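Wednesday, 8:40

Carried over from last time: whiteboard surface still ghosting after dry wipe. Skukgate job needs the board back in service this month, so cleaning comes first and the replacement question waits.

Started with the dry eraser only, long strokes along the length of the board, then across. Takes off fresh ink and leaves anything older. Pad was loaded with dust and was starting to put gray back down, so I knocked it out over the bin and brushed it. Better, but still drags at the end of a stroke.

9:15

Plain water on a microfiber, wrung out hard. Lifted the gray haze. Did nothing for the old red and green lines from the January layout, which have been on there since before the holiday shutdown if the notes in the other book are right.

Switched to isopropyl. Worked one strip at a time from the far edge toward me and folded the cloth to a clean face after each strip. Green came off on the first pass. Red needed 3 passes and a dwell of 20 seconds each. Do not let it dry on the surface between passes, it sets a faint ring that then has to be taken off separately.

Kelemen (Réka) suggested drawing over the old line with a fresh marker and wiping both off together. Tried it on the worst red. Works as well as the alcohol on lines that are not too old and uses less cloth. Did not try it on the full board.

10:05

Board laid flat on the carpeted table for all of this. Much easier than doing it on the wall, no runs down into the border. Two things to watch:
– carpet lint gets onto the face as soon as a wet cloth touches the table. Keep the cloth on the board or in the tray.
– the board slides if you lean on the near edge. Push down, not away.

Border wiped with a barely damp cloth. Kept solvent off it after what happened to the finish on the Plunau board.

10:30

Checked the face at a low angle against the lights. Glare hides a lot from directly above, so go around to the side and look along the surface. Scratches near one corner, old, will not hold up the job. One small reddish mark left toward the right side, just inside the border. Leaving it for now. If it goes with the Imska cleaner, fine, otherwise it stays.

Magnet test, using the orange one. To be done on the face, center and all four corners, one sheet of paper under it and then two. The marbled magenta sheet is a fair stand-in for the card stock Skukgate uses, feels close in weight. Will do this with the board upright, flat tells us nothing about slip.

Stock: cloths down to one pack. Imska refill is part 253 in the supply list, the larger bottle is 776. Order the smaller, the larger one goes off before we finish it.

To do
– magnet test, board upright
– Imska on the remaining red mark, then rinse with plain water
– new pad for the eraser, or a new eraser if the pads are not sold alone
– ask Réka whether the penguin goes back on the shelf over the sink or stays out
– mark up the grid lightly in pencil along the border before rehanging, the old one was out of square 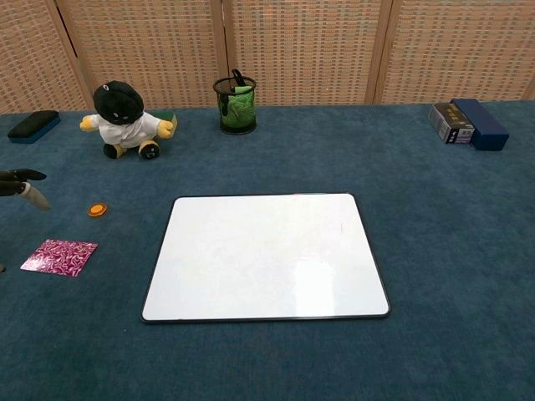 Board flat on the teal carpet, eraser at the back. Red mark still at right.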